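Budget for a second two-arm folding cell – what am I forgetting?

Small uniform hire and laundry place, we've got one two-arm setup on shirts and want to price a second before October. Quote from Pruron is $3792 for the fingers, cables and spares only, arms are seperate. Does that sound right? Mostly button-ups, plus tea towels.

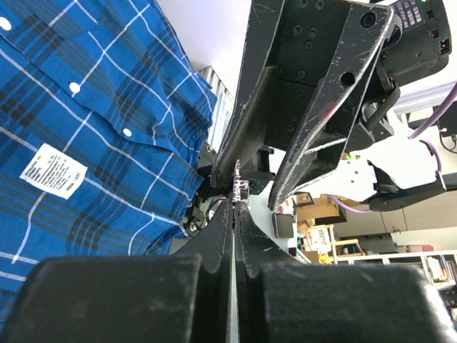

Kiani

Depends whats in the spares. Fingers wear, look at the rims on yours – scratched back to bare grey. Budget 3 sets per arm, not one. Ask for the motor model in writing too, the label on the housing looks like it starts DM-J4310 and you want the same on the new cell so spares swap over. And get the hose and cable ties listed as a line item, ours weren't.

Homness

We paid less but did our own wiring. Wouldn't do it again.

Pirnix

Measure the table before you sign anything. A long-sleeved shirt laid flat with the sleeves down takes up half of ours, and you still want room for a tray on the other side. 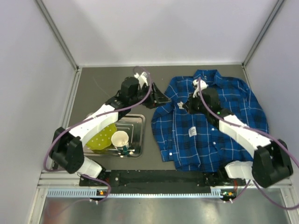 Also enclosure walls – get pale ones, dark shirts are easier to pick out. Rails and corner bits came to 22 per cent of our total, which hurt. Freight took 23 days so order early. Oh and check if training is included, Pruron dont always put it on the quote. Ask for the labour rate while your at it.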